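About Irnow

Irnow records examples of household handling tasks for teams that train robot policies. We began in October with two people and one pair of hand-held grippers, and we now have seven staff. Our work covers collection, checking and labeling. We do not train models ourselves.

All recording is done in furnished homes. An operator holds a gripper in each hand and performs a short task, such as putting soft toys into an open box, while a camera on the gripper records the motion. Surfaces, daylight and clutter are left as the household has them.

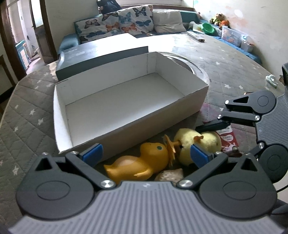 Each task is written up on one page before recording starts. The page gives the start state, the end state and the conditions under which a take is rejected. Operators choose their own grasps and their own order of objects, and we ask them to vary both. A dropped object stays in the record if the operator recovers it – recoveries are labeled separately.

Our current set, Julby, holds 3,723 accepted takes across 34 tasks. It was released to partners on 24 January 2022. Plush and other soft items make up over half of it. They deform under the fingertips and rarely come to rest the same way twice, so they need more takes per task than rigid items do. 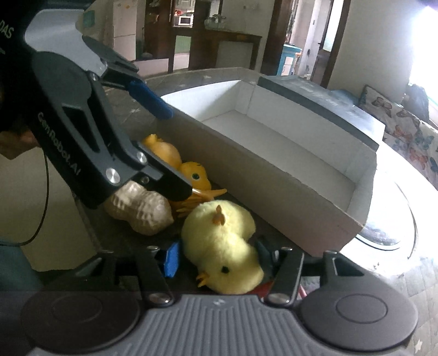

Two-gripper toy task with an open box, seen from one of the grippers.

Sachiko Tsuchiya runs collection and trains new operators. Leonie Thaler is responsible for checking and for Trummer, our in-house review tool, which lines up the camera streams and marks gaps in gripper position. Every take is viewed by a second person before it is accepted.

Partners receive the recordings, the task pages and the list of rejected takes with reason codes. Nudico, a set limited to kitchen tasks, is in preparation – four of its task pages are finished.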